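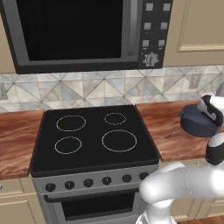 Ponside sells a kitchen for robots that has no address. The product, Celine, is a simulated household package from the company's office in Mernetberg, and it is licensed by the seat to teams that train manipulation software before they risk any hardware. Version 3 went out to customers in April.

The base license covers 19 kitchens and a library of 2929 objects, most of them cookware and packaged food. Each object carries a mass, a friction value and a collision mesh. The meshes are where the money went. Earlier versions wrapped a pot in a single convex shell, so a gripper could touch the outside and nothing else. In the current release a pot is a hollow body, and a finger can pass the rim and close on the wall.
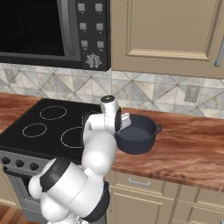 Rim grasps are still the harder test. The contact patch is small, and the solver has to hold it while the arm accelerates. At the default time step we saw pots creep in the fingers on long moves. Halving the step cured most of it and cost a little under half the speed. Lids gave less trouble, provided the approach angle was shallow.

Appliances are handled by a separate module named Gajdoš. It supplies the joints and limits for oven doors, microwave doors, knobs and drawers. Knob detents are modeled, but heat is not, and a burner switched on will warm nothing. Buyers who need cooking states must script them.

Setup took us an afternoon. The installer is plain, the scene files are readable text, and arms can be swapped by editing one line. Documentation for the camera settings is thin, and two of the sample scripts still call functions from the previous version.

A single seat costs $1935 a year, with support by email. Floating licenses are quoted on request, and the appliance module is included in both.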